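### 4.3 Tassen am Ständer – Arbeit neben dem Roboter

1. Stellen Sie den Ständer auf den Tisch und prüfen Sie, dass er fest steht.
2. Wählen Sie am Bedienfeld das Programm „Ilter 2“.
3. Starten Sie den Ablauf. Bleiben Sie mindestens 90 cm vom Tisch entfernt.

**Hinweis:** Die Kollegen von der Spätschicht hängen keine Tassen mehr selbst auf. Ihre Aufgabe ist jetzt die Sichtkontrolle der Glasur – bitte planen Sie dafür bis zu 150 Tassen pro Schicht.

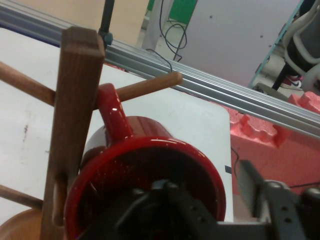
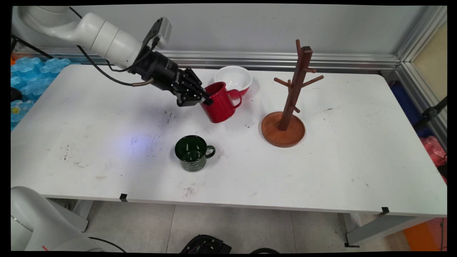 **Vorsicht:** Greifen Sie während der Bewegung nie nach einer Tasse, auch wenn sie schief hängt. Drücken Sie zuerst Halt.

4. Tragen Sie jede Störung in die Liste ein. Fragen zur neuen Einteilung beantwortet Bohdana Hrynyshyn.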